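Onska Hand Grippers: Open Day and Product Information

Home / Handling / Hand-held / Onska pair

If you have been reading about the Onska pair and wondering how it feels to work with one on each hand, the best thing we can suggest is to come and see us at Brovadwood. We open the demonstration area every July, the coffee is free, and you are welcome to stay for as long as you like (last year one group arrived at 10 in the morning and we had to turn the lights down around them!). What follows is the product information you would find on any of our equipment pages, with a good deal about the open day mixed in, as the two have always gone together for us.

The Onska is a two-finger gripper that a person holds and works directly. You use it as a pair, left and right, and you do with it what you would like a robot arm to do later on: pick up, fold, turn over, put down. Visitors from laundries and clothing workshops tend to head straight for the cloth table, and we can see why. Hard parts are fairly forgiving to pick up, but a sweater changes shape every time you touch it, and most people find their first few tries rather humbling. By the second cup of coffee they are usually telling the next visitor how to do it.
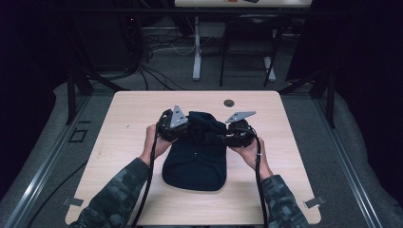
Both grippers at the cloth table, with the dark navy fabric between them.

You will notice that the cables run back down along the wrists. We like them there, and we suggest you take a minute to settle them before you begin, especially if you are wearing long sleeves. Stand close to the table, keep your elbows easy, and let the fingers come in from the sides of the cloth. People who are used to folding at home often want to reach over the top, and that does work for some garments, but for a first try the sides are kinder.

About the finger pads

We get more letters about pads than about anything else we sell, so please forgive a longer section. The fingers carry a soft gray lining on the inner face, which gives them their hold on fabric. It is a wearing part. On a busy day it gets pinched, dragged and rubbed for hours on end, and after enough of that it begins to fray and come away in strips. A worn lining will often still hold a thick knit, though thin cotton is another matter, and we would rather you changed it early than late.

Replacement linings come in packs of 3 under part number 1607. Clean the face of the finger well, let it dry, and press the new lining down from the tip toward the base. The brass bushings in the linkage want very little from you beyond a wipe with a dry cloth now and then, and please, no oil near the pads.

Bring a sweater of your own if you have one you are fond of and would like to see handled. The blue knit gets a lot of attention on our table, with its ribbing and all those soft folds to get lost in, but we do love a new challenge.

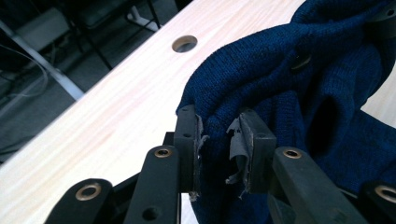 Ordering and visiting

Onska pair, left and right, with cables: order number 600
Replacement linings, pack of 3: part number 1607
Carry case by Backlund, fits one pair: order number 133

Orders go out from our Garkham warehouse, and you can also collect there if you let us know ahead of time. Places at the Brovadwood open day are free, but the cloth table fills up quickly, so do mention it when you write to us and we will put you down for a turn. Children are welcome with an adult. Parking is behind the building, through the second gate.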